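Category: About Us / Premises and Supplies
Last updated: 26/11/2021

Hilto supplies and maintains small first aid stocks for shared offices, studios and rented workrooms. The company operates from a single unit in Orholm and serves 37 sites between Orholm and Heltitz. Stock is held in drawers, cabinets and wall boxes already present at the site. We do not sell furniture.

Scope of work

Each site is assigned a stock list before the first delivery. The list states the item, the pack size, the storage point and the minimum level. Adhesive bandages, gauze, tape and gloves are listed separately. Medicines are outside our scope and are not stored, moved or disposed of by our staff.

Storage points

A storage point must be dry, reachable without a step, and no more than 15 meters from the work area it serves. Desk drawers are accepted if they open fully and are used for no other purpose. Drawers are emptied before first stocking. Narrow boxes are stored upright where the drawer depth allows, with the printed name facing out. Locks on first aid drawers are left open during working hours, and the key stays with the site contact.

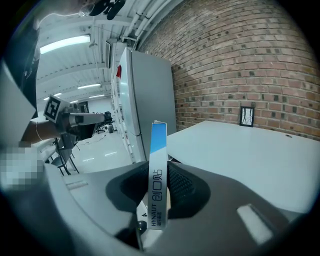
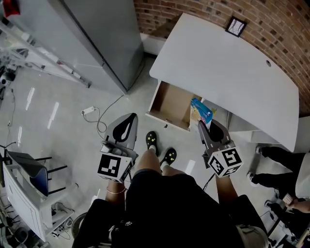 Adhesive bandages, HYNAUT box (first picture); desk with drawer open (second picture).

Checks and replacement

Sites are checked every 90 days. Opened boxes remain in use until they fall below the minimum level, provided the inner wrappers are sealed. Crushed or damp cartons are replaced regardless of count. Expiration dates are recorded by box. Where the packaging is printed in a language other than English, we add the item to the site list under its English name and keep the original carton.

Site lists are reissued each May. Changes requested between issues are entered by hand on the current list and carried over.

The Orholm unit

The unit holds 220 stock lines on open shelving. Incoming goods are inspected at the bench next to the loading door, then shelved by expiration date. A smaller reserve is kept at Hou for the coastal sites. Collections from Hou are by arrangement only.

Requests for a new site list should give the floor area, the number of regular users and the proposed storage point. Drawer requests should include the internal height.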